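I almost drove past Matar twice. The sign is about the size of a cereal box, the parking lot is shared with a tire shop, and at 6:30 in the evening in September the sun hits the windshield right where you're supposed to turn. My friend Beatriz Meireles, who was navigating, kept saying "there, there, THERE," and then we were at the gas station again.

Anyway, we made it, and I've been back three times (okay, four if you count the night I only picked up soup).

Matar opened in the old Grovonico hardware building, and Tassanee Luangrath, who cooks and owns the place with Haziq Nasution, kept more of the building than I would have. The long counter is still there. So are the numbered drawers behind it, 267 of them, and the staff keep the silverware, menus and spare candles in there. I asked our server how anyone remembers which drawer has what. "We don't," he said, and opened four before he found a teaspoon.
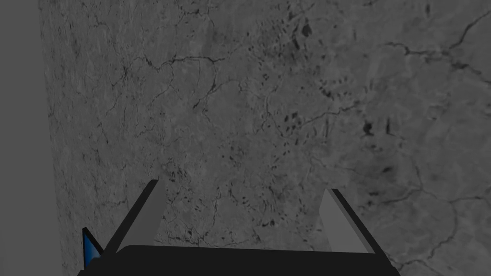
## Start with the small stuff

The menu fits on one page and changes when Tassanee gets bored. On my first visit we had grilled eggplant with mint and a whole lot of toasted rice, then crab fritters that came out so fast and so crisp that I burned my tongue and kept going anyway. Beatriz is from a serious fritter family and she went very quiet, so I took the last one.

The soup is the thing I keep thinking about. It's a sour fish broth with tomato and tamarind, plenty of dill, and enough chili that you'll want the rice they bring on the side. Ask for the rice early! It arrives in its own sweet time.

For mains, get the short rib. Haziq braises it with coconut and lemongrass until it slumps, and it comes with pickled mustard greens that cut right through all that richness. The roast chicken was good, a bit dry at the breast, and I'd skip the noodles unless you have kids with you. Mine would eat them by the bucket.

## About that egg

Every table around us had ordered the salted egg custard, so of course we did too. It's cool and wobbly, with a sandy, salty crumb over the top, and it tastes a little like the best part of a cheesecake. Benvinda Caldeira makes all the desserts, and she told me she threw out batch after batch before she got the salt where she wanted it. I had mine with coffee. Beatriz had hers with a second one.
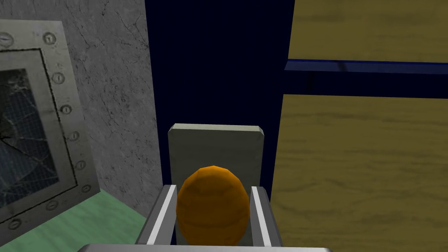

*Orange and egg-shaped, held upright.*

Drinks are handled by Lino Santoro, who used to run the bar at Wondunden up the road and brought half his regulars with him. He makes a ginger and lime thing with no alcohol in it that I liked better than my cocktail. The wine list is short and fairly priced, and he'll pour you a taste of anything that's open if you look even slightly confused, so I looked confused a lot.

A few gripes. The room gets loud after seven, really loud, and the two tables by the kitchen door catch every swing of it. Service is friendly but it wanders. And the restroom is down a hallway so long that I started to wonder if I'd be coming out in the tire shop.

They take reservations by phone only, and the phone goes unanswered during lunch. Call at 3 in the afternoon and Haziq will probably pick up himself. If you're walking in, aim for the counter, on the end closest to Lino, and tell him you want the ginger one.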